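Kurkeo : jeu de données, atelier textile Fourie
Version du 29 janvier 2021. Contact : Bethel Worku

Le bras saisit les vêtements un par un ; le pliage reste manuel.
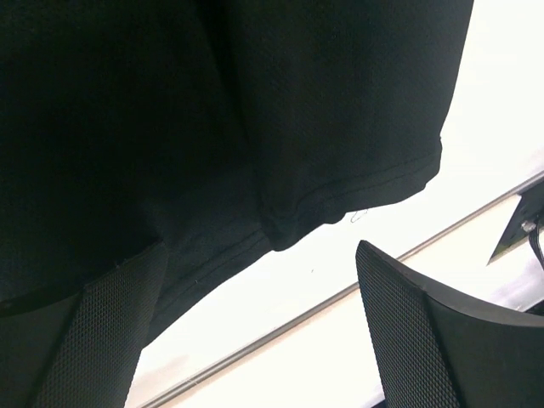

Effet sur les postes : 2 opératrices sont passées du tri au contrôle. Natnael Lencho assure les reprises.

Contenu : près de 1000 séquences, caméra de poignet.

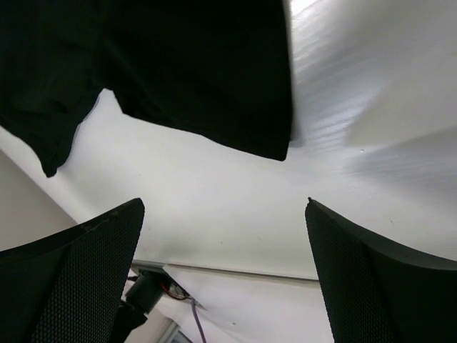 Fig. 2 : tissu noir, vue de poignet, pince ouverte.

Limites : le noir uni est mal segmenté. Les couleurs superposées sont annotées à la main.
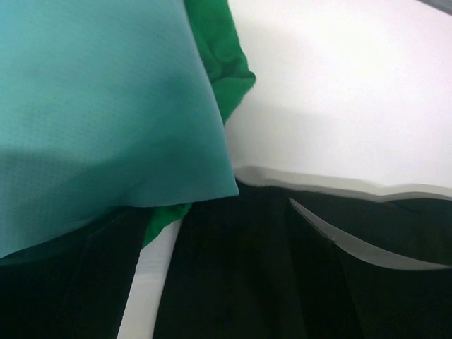
Les horaires de l'équipe n'ont pas changé. Bilan prévu en avril.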